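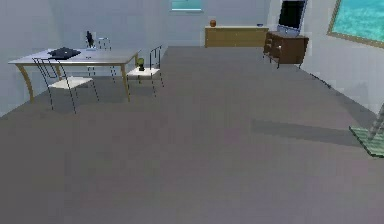 Xiaoqing Song asked in October whether the reverberation times in Trurlow were measured with the doors open, and whether the older rows could be compared with the newer ones. They were measured with the doors closed, and the older rows can be compared only above 250 Hz. Both points are now covered in the notes.

Trurlow
Reverberation times for furnished and unfurnished rooms

Contents
The set holds 152 impulse responses recorded in 47 rooms. Most are living and dining rooms in private homes; the rest are small offices and classrooms. Each response is a mono WAV file, 48 kHz, 24 bit. Derived values are in rooms.csv, one row per response.

Columns
room_id – matches the folder name
volume_m3 – taken from wall-to-wall measurements, furniture not subtracted
floor – carpet, wood, tile, concrete or other
t20, t30 – seconds, by octave band from 125 Hz to 4 kHz
edt – early decay time, same bands
source – sweep or balloon

Method
Sweeps were played through a Kofler loudspeaker placed at least 1 m from any wall. The microphone stood at 1.2 m. Balloon bursts were used in the earliest rooms, before the loudspeaker was available. Their low bands have poor signal-to-noise ratio and t30 is left blank where the decay range was under 35 dB.

Known problems
Two rooms in the Etport folder have swapped volumes. The fix is in the changelog but not yet in the CSV.
Fastthorpe recordings contain traffic noise below 100 Hz.
Rooms with bare hard floors and parallel walls show flutter echo – treat edt with care there.

Use
Free for research and teaching. Cite the set by name and version. Corrections go to the issue tracker, with the room_id in the title.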